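Machines and the household chore: a conversation with Adanech Gebretsadik

When I arrived at the Jarkau workshop, Adanech Gebretsadik was folding a towel. She folded it three times, put it on a shelf, took it down again and threw it on the table so that it fell in a heap. Then she asked me how many decisions I thought she had made.

I said perhaps two. She laughed and offered me coffee.

Gebretsadik has worked with robot hands for most of her adult life, first for a packaging firm and now for Jarkau, a small company that wants to bring machines into the ordinary home and the ordinary shop. I had written to her in May with one question, and I was a little ashamed of it, as it is the question that everybody asks. Can a machine do the chores yet?

"Some chores, in some houses, on some mornings," she said. "I know you want a better sentence than this one. I do not have it."

We sat in the kitchen of the workshop, where there was a dishwasher standing open. She pointed at it with her spoon. Loading the dishwasher, she explained, is the task her visitors always want to see. They believe it is easy, because the plates are hard and have a known shape. In her opinion the plates are indeed not the problem. The problem is the fork which lies under the plate, and the glass with a little water still in it, and the lid of a plastic box that somebody has put upside down over a cup.

"A person sees the lid and takes it away without thinking. For the machine this is a new world. It planned for a cup."

I asked her where the progress has been the biggest in the last years. She answered quickly: picking things up. When she began, the arm had to be told the exact place of every object, and if you moved the object by the width of a finger, the hand closed on air. Today the machine learns from people who do the work with a gripper in their own hand. They pick up a thing, they put it down, and the movement is recorded together with what the gripper sees. After enough repetitions, the machine starts to behave well also with things it has not met before.

Her group has 3,147 such recordings of small goods only, made on tables, shelves, beds and floors. She told me the number with some pride, and then she corrected herself and said that it is a small number.

"Small goods" means, for the most part, snacks. I found this amusing, but she did not. A snack packet is soft in the middle and stiff at the ends. It shines, so the camera is confused by the reflections. It has air inside, and what is in the air moves. If you hold the packet too strongly, you break the contents, and if you hold it too weakly, it turns between the fingers and slides out. And the surface below it matters as much as the packet. A table pushes back. A soft duvet gives way when the fingers come down, and the thing you want to reach sinks a bit deeper.

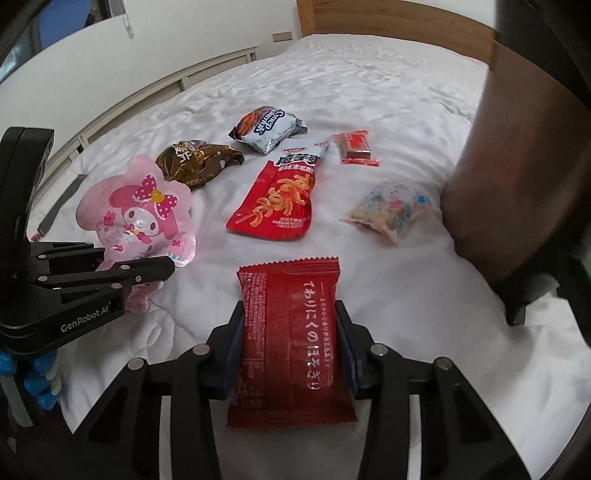
Georges Bitar does not think that the packets prove very much. Lifting one bag, he told me later by telephone, is a trick that can be practiced, and a shop does not pay for lifting one bag. It pays for a full shelf at seven in the morning, with the old goods in front and the new goods behind, and with the torn bag put aside. He has seen the machine from Rivaris fill a shelf, and he admits that the shelf looked good. It took the whole night, he said, and the aisle had to be closed.

I repeated this to Gebretsadik, and she was not offended.

"He is right about the shelf. I would say the same to my own people. We are too happy when the hand closes on something. The customer is happy when the job is finished, and between these two there is a very long road."

She described this road to me with the example of tidying a bedroom. The machine must see that the bed is not the place for food. It must decide what is rubbish and what is still to be eaten, and an empty wrapper can look very much like a full one. It has to find where the full ones belong, and this is different in every home. Then it should pull the duvet straight. Each of these steps, alone, can be shown in a video. If each step works nine times from ten, she said, then the whole task fails so often that the owner prefers to do it himself.

In a test last winter, her team let the machine clear a room without any help. It ran 600 attempts. I asked how many were good, and she said that she would tell me what she tells the investors: fewer than she had hoped, and more than the year before. She did not want to give the figure, because it depends on what one calls good. Is the room clear if one candy has rolled behind the pillow? For her mother it is not.

We spoke also about speed. A person clears a bed in less than a minute. The machine in the workshop needs around 5 minutes if nothing goes wrong. Gebretsadik is not much worried by this. If you are out of the house, she said, you do not care if the work takes the whole afternoon. She is more worried about the moments when the machine stops and waits for somebody. A customer forgives slowness, but he does not like to come home and find an arm standing still above his socks.

And laundry? Here she became more careful. The Gentile, a folding machine she keeps in the corner and did not build herself, folds shirts nicely when a person puts them in flat. To take the shirt from the basket and find its shoulders is another matter. She tried to show me with a child's pullover. The arm lifted it by one sleeve, lowered it, lifted it by the same sleeve, and continued like this until she switched it off.

"It is not stupid," she said. "It is looking for the neck."

Before I left, I asked what she would buy today, with her own money, for her own apartment. She thought about it for some time. A good vacuum cleaner that drives by itself, she said, and a dishwasher, which she already has. For the rest she would wait, and she would not believe anyone who promised her a date.

She walked with me to the door. On the way she picked up the towel from the table and folded it.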